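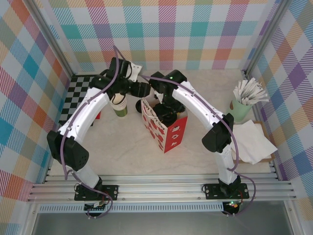 Sido paper cups, ripple wall, box of 1,000

I've been buying these for my tea stall in Flunduldale since December and I'm now on my second box, so I thought they deserved a proper page in the shop. They don't go soggy at the seam, and you can hold one full of builder's tea without doing a little dance (I've tested this a lot!). Lids come separately, sorry, that's how Lollitz pack them.

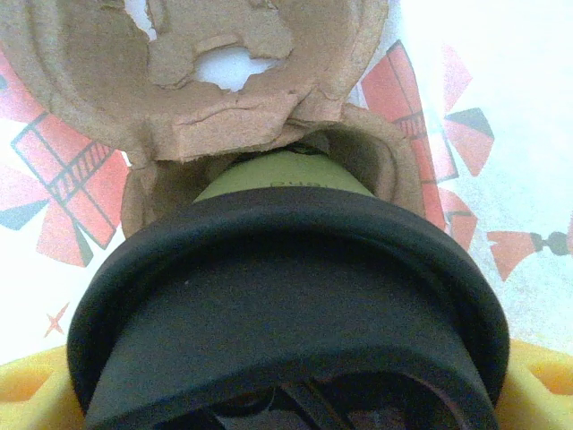
Sizes and storage

There are 2 sizes, eight ounce and twelve. The same lid does both, hooray. Keep the sleeves shut until you need them and stand them upright somewhere dry – mine live under the stairs with the Umali napkins. Orders in before noon go out that afternoon. I pack them all myself, so do shout if a corner's been bashed.

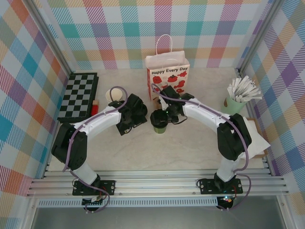 Gwilym Mathias: Had the twelves for our choir teas and they stack lovely. Any chance of half boxes?

Hortensia Ledesma: Good cup, but I'd like a plain white one for weddings.

Recently added
Umali napkins, two-ply
Wooden stirrers
Sido lids, sip-through

Home Shop Delivery Basket Contact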